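Come and be a paid tester for our desk arm kit

Posted 15/02/2023 by Afia Quansah, Wideck, Gindanberg

Hello! I'm Afia, and I look after user testing at Wideck. We're a small outfit in Gindanberg and we make Remik, a kit that lets ordinary businesses teach a robot arm to do small handling jobs at a table. Picking things up, putting them in a tray, passing a leaflet over, that sort of thing. The kit is the teaching software, a set of printed guides and a helpline (the helpline is mostly me).

We've got to the stage where everyone in the office knows the software too well to be any use at finding fault with it. So I'm looking for people who've never touched it, and ideally have never touched a robot either. If you've run a shop counter, packed orders, worked on a reception desk or taught a class, I'd love to hear from you. Engineers can apply too, but please don't expect to be first in the queue!

Most of what you'll do happens at a plain white table with a blue tray, and you'll be teaching the arm to handle ordinary light things – printed leaflets come up a lot.
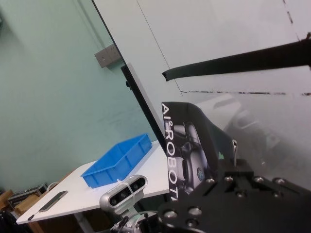 What a session is like

You come in, you get a cup of tea, and I give you the guide and a job to teach. Then I sit on my hands and try very hard not to help. You talk out loud while you work, even if it's only grumbling, and I write down what you say. Grumbling is very welcome. One of our last testers told me the word "waypoint" made her want to go home, and it's gone from the guide now.

Each session lasts 2 hours with a break in the middle, and I'm asking everyone to do 6 of them, spread between now and the end of May. We can do mornings, afternoons or early evenings. I do need you to stick with the same slot if you can, as the room gets booked up and I'm the one who has to sort out the swaps.

The tasks get harder as you go. First you'll just be moving the arm and stopping it, then opening and closing the gripper, then working up to a full job with a tray on the table and something for the gripper to hold.
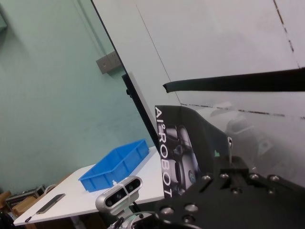 Do I need to know how to code?

None at all is fine. Everything in Remik is done with buttons and by guiding the arm through the job, and if you ever find yourself looking at code then something has gone wrong and I'd like to know about it.

What you get

It's £49 a session, paid by bank transfer at the end of each month, plus your bus or train fare if you keep the ticket. There's lunch if your slot runs over midday. You'll also get a discount on the kit if you run a business and end up wanting one, though there's no pressure on that and I won't be sending you sales emails.

What I need from you

You should be 18 or over and comfortable reading a guide in English. You can do the whole thing sitting down, and the room is on the ground floor with a level entrance. Left-handed people, please do say so when you write, as our last group had far too many right-handers in it. You'll be asked to sign a form about safety and another about keeping unreleased bits of the software to yourself.

Leaflets get a whole session to themselves near the end. Thin, bendy paper is a real test of how well the guide explains gripping, and glossy covers are my favourite for it. You'll be working close up with something like this brochure, which has AlphaBot 2 on the front.

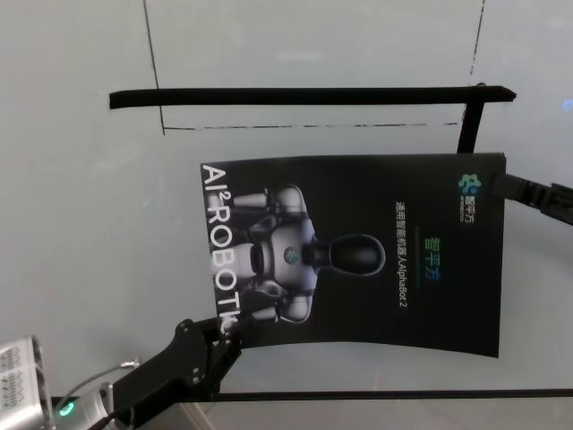

How to apply

Write me a few lines about what you do all day and the last bit of equipment that drove you mad (printers count). No CV please. Put "Remik tester" and the reference 671 at the top so it reaches my pile, and send it through the contact form on the Wideck site or drop it in at our front desk on Postma. I read them all myself and I'll ring you for a quick chat if it looks like a good match.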